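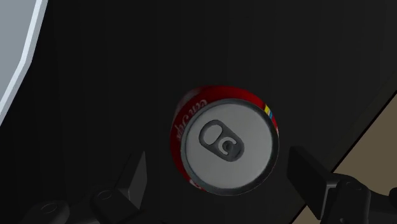

Trutard drinks line: where we've got to since the last report

Hello again, and thank you for the comments on the spring report, which I've tried to answer as I go along. I know you wanted less about motors and more about people this time, so the motors get one paragraph and then I'll leave them alone.

First, the short version. The Polleo cell is now doing the mixed-case packing on one of our two lines for the whole of the morning shift. That's the job where a shop orders a few cans of this and a few of that, and somebody has to pick them out of the trays and build the case by hand. It's the job everybody here groans about, and it was the one in our application, so I'm pleased we've stuck to it!

The technical paragraph, then. We've carried on doing most of the trying-out in simulation before anything goes near the floor, and I'd fight to keep it that way. A soft drinks can is a nuisance for a gripper. From straight above it's a flat pale disc with a raised rim, the fingers have to come down either side of it with very little room, and if they close a touch too high they catch the rim and tip it. We can try that all night on a computer and nobody has to mop up. The grip settings we use now came out of those runs, and then Sönmez, who built the cell, spent 4 days here adjusting them on real trays. Cans standing upright are fine. Cans that have fallen over in the tray are still handed to a person, and I don't expect that to change before the end of the grant.

Now the figures. On our best morning the cell packed 242 mixed cases. Our target for this stage was 90 per cent of orders finished without anyone stepping in, and we're hitting that on ordinary days but missing it when there's a promotion on, when the cans turn up in sleeves or with odd printing. I'd call the target partly met and I've put it that way on the summary sheet.

So, the people. There were four packers on that line in the mornings and there are now two at the cell, with the other two moved across to returns and quality checks. No one has lost hours or pay, as we promised in the application. The move to returns was by choice for one of them and a bit less so for the other, and I want to be straight about that. She liked the packing bench, she liked the company, and returns is a quiet corner by the loading doors. We've agreed she'll come back to the cell two mornings a week while we look at the rota again.

The two at the cell have had the bigger change, I think. Their wrists are happier (their words, not mine) and the bending has nearly gone, but they've swapped it for a lot of standing and watching, and watching is tiring in its own way. One of them told me it was like minding a toddler who's good at exactly one thing. We've brought in a perching stool and an alarm with a much kinder noise, and they now trade places with the labelling bench at the mid-morning break. That last one was their idea and it has made more difference than the stool.

Training took longer than I'd planned. I'd put down a day per person and it was nearer two by the time everyone was happy clearing a stop and restarting on their own. The Lirnari handbook is written for engineers, so we've ended up making our own cards, with big print and one fault to a card, and they hang on a hook by the guard door. They're getting grubby, so I know they're being used.

Things that haven't gone well: the afternoon shift feels left out, and they're right to. They heard about the cell second-hand and some of what they heard was wrong, including that it was going to take over both lines by Christmas. I should have talked to them at the start. I've now been in twice for a brew and a chat, and there's an open hour at the cell at half past two for anyone who wants to have a go with it.

Spending is on track apart from the extra training time, which I'd like to cover from what's left under travel. Could you let me know if that needs a form? It doesn't change the total.

Next up is getting the afternoon shift trained, sorting out the rota for returns, and another round of simulated runs with sleeved cans before the next promotion lands on us. You'd be very welcome to visit. Mornings are best, and please wear flat shoes.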